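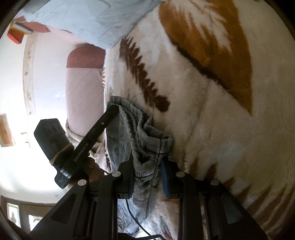

*Grey ribbed cloth on the thick blanket, the gathered band at the top*

Welcome to our small gallery about folding trousers on a blanket. We put it online on 6th August, and the other pages of our Odoi laundry series will follow. Many members told us they have no big table at home, so we practise on a blanket. It is softer and the cloth does not slide so much – but the folds are harder to keep flat.

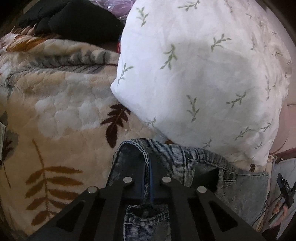 **Varno Home Care Club, Clothing Team**

Faded blue-grey jeans on the leaf-patterned blanket. The white bundle with the little green sprigs lies behind the waistband. With denim we always look for the waistband first, then we lay one leg over the other and smooth from the seat to the hem. Belt loops like to catch on a plush blanket, so please lift the waist and do not pull it.

The gallery has 37 pages now. Colour corrections are welcome at the club desk.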